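Atside Support – Ticket history
Product: Tanell folding kit, two-finger gripper, wrist camera
Subject: Picks two cloths when asked for one
Status: Open, waiting on customer
Priority: Normal (customer selected Urgent)

Customer, December
We took the Tanell on trial to sort and fold small colored cloths. It folds very nicely. The trouble is that it likes company. Whenever two pieces lie next to each other it goes for the spot where they meet, closes on a bit of both, and lifts them as a happy couple. The log says "single item, confidence high." I admire the confidence.

Firmware is current as of this morning. Grip force is at the factory setting. Tips are the ones that came in the box.

Support
Thank you for contacting Atside. Please restart the controller and repeat the wrist calibration with the card supplied. Let us know if this resolves your issue.

Customer
Restarted. Calibrated. The card took two attempts, as page 16 of the manual advises holding it "flat but not too flat." Ran 10 picks on mixed colors afterward and got 4 doubles. Before the restart it was also 4, so at least we have consistency.

With one color on the table and plenty of space between pieces, no doubles at all. I could arrange this every time by spreading the cloths out by hand, at which point I would be doing the job I rented the kit for.

Support
Could you confirm whether "Edge preference" is enabled under Pick Strategy? On some units it is enabled by default.

Customer
It was enabled. It is now disabled. The arm responded by going for the middle of the fattest fold it could find, which cured the doubles and gave us a new hobby, namely cloths that come up by the belly and won't open out. The folding routine waits for a corner, doesn't get one, and times out with error "Present corner."

Turned Edge preference back on. The doubles came back within the first few picks.

Support
We have passed your logs to Enriquez, who supply the vision module. Their reply: the module treats any strong color change as an outer edge of the item. A border between two cloths of different colors may therefore score higher than a real edge against a pale background. They suggest setting "Neighbor margin" to 10. The setting is in the advanced menu, which needs the installer code. Code sent separately.

Customer
Code received. Neighbor margin was at 0, so the neighbors had no protection to speak of. Set it to 10 and ran the mixed batch again. Better – the arm now hesitates over the border, backs off, and usually picks a side. Not always. Pink next to blue is still the pairing it can't leave alone, and I would have thought those two were easy to tell apart.

Also, your sales page says the kit is "tested over 1,000 picks." Were any of them on two colors? I ask in a friendly spirit.

I'd like either a setting that fixes this or an extension of the trial while somebody looks for one. Wrist camera view with pink and blue attached. 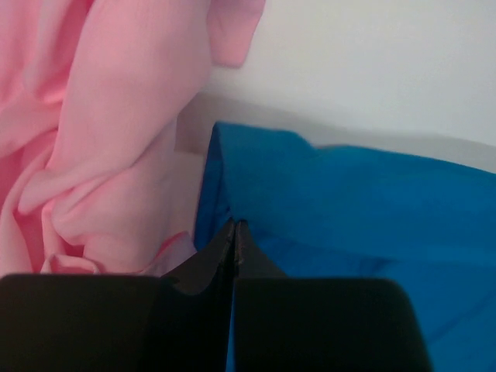

Trurnik: We rent the same kit and had this with towels. Neighbor margin only got us part of the way. What helped was turning off "Merge regions," two screens further down in the same menu, and then calibrating again. Skip the second calibration and the change doesn't seem to take. Picks are slower with it off, but we get one towel at a time.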